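2026-05-05

Up too late again. Writing this at the kitchen counter with the kettle on, so it'll be in bits.

Choir tonight was rough. Seventeen of us, which is fine for a Tuesday, but only two tenors and one of them is Tahsin, who had no voice left after the weekend in Ditley. He stood there and mouthed it. I could see him mouthing it. I'd have sent him home but he drives the Jarnham people back so there was no point.

We did the new one first. The Camenzind setting of Psalm 13. How long, O Lord. I picked it back in the winter when I was in that kind of mood and now I'm stuck with it, it's on the list for July and the list has gone out. It's good. It's really good. It's also 34 bars of altos hanging on a note while everybody else goes off and does something interesting, and the altos have opinions about that.

What I wanted to get down before I forget - the thing that happened at bar 17. We'd been plowing through it, heads in the folders, all very correct and dead as a doornail. Then Aisyah stopped singing. Just stopped, and put her hand up like in school. She said are we supposed to sound like we already know how it ends? And I said what do you mean. She said well the last verse is I will sing to the Lord because he's been good to me, and we're singing the first page like we read ahead.

I didn't have an answer. I said let's take five minutes. Went and stood by the coats.

She's right though. That's my whole trouble with how we do laments. We get to the sad part and everyone's already got one foot in the happy part. I do it too. I've been leading worship in one place or another since I was twenty three and I don't think I've ever let a congregation sit in a minor key for longer than a verse without reaching for the big chorus. Somebody's out there in row four with the worst week of their life and I'm giving them forty seconds of it and then hands in the air.

Anyway. We went back and I took the last page out. Told them to fold it over. We sang to the end of verse four, enemies rejoicing and all that, and stopped there on that horrible open chord and I didn't bring them off for ages. You could hear the radiator. Then I made them put the folders down and we said the last two verses, spoken, not sung. Quiet. It was the best thing we've done since I came here and it wasn't even singing. 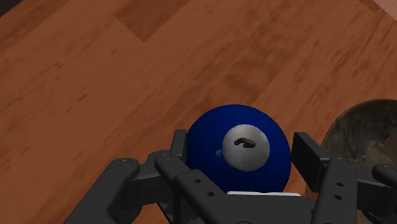 6 min read

Kettle boiled. Peppermint, too late for anything else.

So now the question is do I do it that way in July for real. Pros - it worked. Cons - pastor will ask why we paid for 34 copies of a piece and left the ending off. And the program says "with joyful conclusion," which I wrote, me, in February, like an idiot. I could do it sung all the way through at the late service and spoken at the early one. But that feels like chickening out. Early crowd is the one that would mind the most and probably the one that needs it the most.

I keep thinking about the record. Tahsin lent me that Bakard album, the live one, and I've had it in the car since Easter. I wasn't going to like it. Gospel with the drums way up front and all that talking between songs, not my thing. But track 5 is just him and an organ, singing the same line over and over, "I'm still here, are you," and he's not even singing it that well, his voice goes on the top note, and they left it in. They LEFT IT IN. You can hear someone in the crowd say come on now. I had to pull over outside the feed store. I was late to the dentist.

What gets me is the line's a real question. He doesn't answer it. Next track is a fast one about the river and it doesn't answer it either. And I believed him more for that than for any of the big finishes I've sung in my life, and I've sung a lot of them.

Mom would have hated it. Mom liked a hymn with five verses and an Amen. She used to say if you want to cry do it in the bathroom, church is for praising. But then she also sang Abide With Me at the sink every single night the year Dad was sick, and that isn't praising, not really, that's begging. I never put those two together till right now.

Ok other things.

Organ tuner's been and gone. Bottom C is still doing the wobble. He says it's the building, I say it's the pipe. He charged $184 to tell me it's the building. Need to put the receipt in the folder before I lose it like the last one.

Aisyah asked after if she could try writing something. She's been holding on to a melody, she said, hummed me a little of it by the door with her coat half on. It goes down where you expect it to go up. I told her write it out, any old way, letters on a napkin if she has to, and bring it next week. She said she doesn't know enough theory. I said neither did whoever wrote half of what we sing. Which isn't strictly true but I wanted her to do it.

She wants to use words from her grandmother's prayer book, which she'd have to translate. I said even better. I hope she doesn't get shy about it. She's the kind that'll tear it up on Monday night if no one's checked on her. Text her Thursday. TEXT HER THURSDAY.

Sopranos fine. Sopranos always fine. Too loud in the Ditley arrangement, every entry comes in like a door slamming, but they're having such a good time I can't bring myself to say much. I'll say it next week. I'll say it nicely.

Basses - need one more. Keep praying for one and keep getting sopranos. Lord has a sense of humor or He isn't listening to the specifics.

Practice list for me, because I was faking the pedals tonight and I think they could tell:
the Camenzind, page 3, left hand by itself
opening hymn, slower than I think
whatever that modulation is in the offertory, I've been landing it by luck

Prayed a bit on the way home. Not well. Mostly said how long, O Lord, because it was still going round my head, and then I noticed I'd been saying it and meant it. About the church, I guess. About the money and the roof and the folks who left for the place in Jarnham with the lights and the good sound system. About my knee. About whether I'm any use at this anymore or just the person who has the keys. I didn't fix it up with a last verse. Just left it sitting there in the car and went in and fed the cat.

Don't know if that counts. I think the psalm says it counts. Whoever put the book together could have cut those ones and didn't, and there's an awful lot of them, way more than you'd guess from what we sing on a Sunday. I went through our hymnal once looking for real laments and gave up somewhere in the Lent section, cross as anything.

Should talk to pastor before the weekend and not after. If I tell him after, it's a fight. If I tell him before, it's an idea. Maybe have him do the spoken part himself? He's got the voice for it and he'd like being asked. Sneaky but ok.

Also should ask Tahsin if the Bakard people put out sheet music or if I have to pick it out by ear. We couldn't do it like they do. We'd sound ridiculous. But one voice and the organ, during communion, no talking... Tahsin could sing it if his throat ever comes back. It'd need to be somebody who doesn't mind cracking on the top note. He'd mind. He'd mind awfully. Ask him anyway.

Tea's gone cold and I never drank it. Its nearly midnight and I've got the school kids at eight fifteen, recorders, God help me.

Things for tomorow - receipt, call the tuner back, find the other box of folders, bananas.

Bed.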